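Unport Wall Shelf and Desk Set, reviewed after six months

Posted Oct 24, 2021

I bought the Unport set in April, when I finally gave up on working from the kitchen counter, and I've been meaning to write it up ever since. Short version – I love it! It's a desk and a long floating shelf, both in plain white, and you can buy them separately, but the pair is where it gets good.

The set cost me $575 with delivery. I'd been looking at the Plellemton, which runs $800 and has drawers, and I don't miss the drawers one bit (all I ever kept in them was dead pens). The top is flat and plain, it wipes clean with a damp cloth, and half a year of coffee mugs hasn't left a ring on mine.

Putting the desk together was easy. The shelf took longer. The bracket hides inside it, so the holes have to be dead level, and the paper template that comes in the box is thin and tears if you look at it wrong. Tape it up well before you drill. Once it's on the wall, though, it looks fantastic, just one clean white line with no hardware showing.

White on white could have felt like a dentist's office, so a potted plant and a typographic card went on the desk, and a black office chair does the rest. I like the contrast so much that I've stopped shopping for a rug.
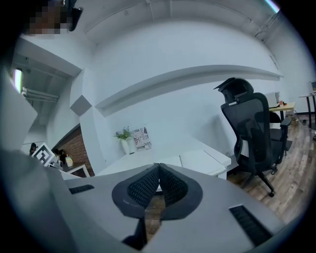

Chowdhury wrote in to say the shelf is fine for paperbacks but bows a little under a full row of cookbooks, and that a second bracket, ordered from Saseditz, cured it. Good to know! Mine only carries light stuff, so I haven't run into that, but if you own heavy books I'd order the extra bracket right away.

My one real gripe is the cable hole, or the lack of one. Everything has to go over the back edge, and I ended up with adhesive clips to keep the cords from sliding down behind the desk. For a set this nicely thought out, that's a strange thing to skip. I'd still buy it again tomorrow, and I'm already measuring the hallway for another shelf.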